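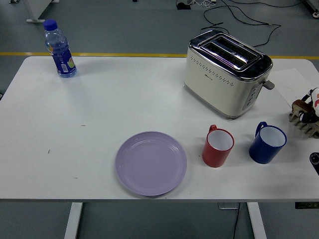

**For release: 3/9/21**

I'm Leire Pastor, I run the lunch club at Cantero, and I've got some news I've been bursting to share since January. Our free cookery evenings are coming back this autumn, and there are going to be a lot more of them!

We've been given 4000 pounds by Vuvia, the family grocers on the corner, which pays for 20 evenings in the upstairs room. Each one takes six people, so do get your name down early — last time the soup night filled up before I'd even put the poster in the window.

Amparo Campos is teaching again (yes, the flatbreads are back). She'll be joined by Milagros Requena, who cooked at the Gusness tea rooms for years and has promised to show us her lentil pie, the one with far too much pepper in it. I've had two slices and I'd happily have had a third.

You don't need to bring anything except an apron. We want people who can't boil an egg as much as people who can, and if you're vegetarian or can't eat nuts, just say when you book.

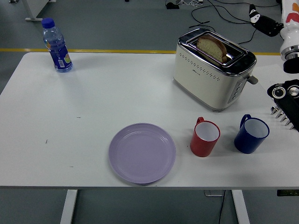 *A bottle of water at the back of a white table.*

"I came along to learn one decent curry and I've ended up cooking for my whole street," says Rosaura Henao, who did the last course. "My brother still won't touch the aubergine."

We're also printing 500 copies of a small recipe booklet, free from Vuvia and from our front desk.

To book, or to have a chat about coming along to write something, ask for me at Cantero any weekday morning.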